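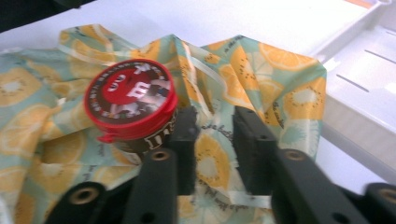 M&M's tube on the fabric bag.

Jul 8, 2023

Saturday, building nearly empty, so I finally get to write up the week of the fractions workshop before I forget who said what. Tiburcio and Zyanya, skip to the bit about Tuesday's number line task, that's the part you both asked me about.

Okay so: the plan was to rewrite the fourth grade fractions unit so kids meet the number line early, and see whether teachers could get through the opening lesson in one period without me hovering. We had 13 teachers, mostly from Furnton, and I put them in pairs with one group of three at the back (the loud one, and I mean that with love).

Monday was mostly reading. I handed out the old unit and asked everyone to mark every place a fraction shows up as a piece of a shape. Pages and pages of pizza! Then I asked them to mark every place it shows up as a number that lives somewhere between other numbers. It took them very little time to run out of places to mark. Thirumalai said his kids can shade three fourths of anything you put in front of them and still tell you there's nothing between 0 and 1. I wrote that on the board and left it up all week.

Tuesday, the number line task. The sheet gives you a line with 0 and 2 marked and asks for 3/4, 5/4 and 6/3. I thought the 6/3 would be the fight. Nope, it was the 2. Half the pairs folded the whole strip into fourths and put 3/4 where 3/2 should be, because they took the whole strip as the whole. Teachers! Grown adults with degrees! (Me too, the first time I tried it, back in October.) Good argument for keeping it in, but it can't be the opener. Zyanya, I'd move it to lesson 4 and open with a 0 to 1 line on paper strips they fold themselves. Tiburcio, I know you want to keep the 0 to 2 line on day one, and I'm still listening, but you'd have to come and watch a room do it.

Timing. I ran the opener as if we were the class and it took 38 minutes without the exit ticket. The period is 45 and you lose five of those to coats and pencils, so the ticket barely fits. Options: cut the second partner talk, or move the ticket to the next morning as a warm-up. Ezequiel likes the warm-up idea and I'm leaning that way. I do worry it becomes one of those things that gets skipped on assembly days.

Wednesday we did student work. Yevdokiia brought a stack of 27 papers from her spring class and we sorted them by what the kid seemed to be thinking, not by right and wrong. This was the best hour of the week and I'd planned it as filler, so there you go. The piles kept changing. We ended up with a pile for kids counting tick marks instead of spaces, and that pile was fat. I want a whole page in the teacher guide just on tick marks versus spaces, with real samples if Yevdokiia can get the permission slips back.

Thursday was supposed to be writing day. We got the first two lessons drafted and a messy third. The language is still too stiff. "Students will reason about the relative magnitude of unit fractions" should just be "which is bigger, 1/3 or 1/8, and how do you know?" I crossed out a lot. Somebody kept putting it back.

Stuff to fix before the next round:
the strips need to be longer, eighths are miserable to fold
answer key for lesson 2 has 4/6 and 2/3 at different points on the line (yikes, my typo)
sentence starters for the kids who are new to English, Thirumalai offered to draft those
the word "whole" needs one meaning and we should stick to it
ask Furnton whether they can print in color

Also I still don't know what to do about decimals. The fifth grade people want us to plant tenths early and I get it, but the unit's already fat. Parking it. Will ask Ezequiel on Monday what his team does with tenths in the spring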